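Subject: Re: [Skorville Allotments] Tea towels, and the March lunch
From: Lesia Pavliuk

Hello all,

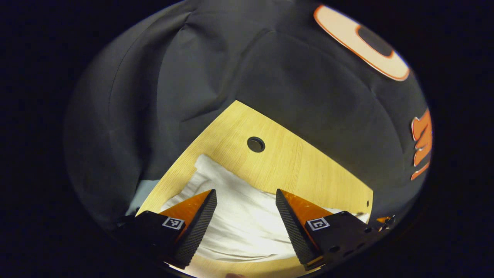
1. The cloths

On Wednesday Edgars Lill wrote:
> Lesia, are we to bring our own cloths for the curd cheese, or will
> there be some at the hut? Vasylyna says muslin, Zoia says any old
> tea towel will do. Also, is it still 3 o'clock?

Bring your own if you can, please, and boil it first without any washing powder. I have ruined a whole batch with a lavender-scented one, and my poor sister ate it out of kindness! Vasylyna and Zoia are both right, I think. Muslin drains faster, but an old tea towel that has gone thin does very nicely if you leave it overnight.

2. The lunch

Yes, still 3, which I know is late for lunch, but the Nonthorpe bus doesn't get in until quarter to and I'd hate for Lev to miss the soup again. We are 14 so far -- do tell me if you're bringing anybody, as I'm borrowing chairs from next door and need to ask nicely.

3. Seed potatoes

Zoia Derkach still has two bags going spare, earlies I believe, and would love them out of her hallway. Ring her in the evening, she's out most mornings.

Warmest wishes to everyone, and to Edgars' knee,
Lesia (plot 58)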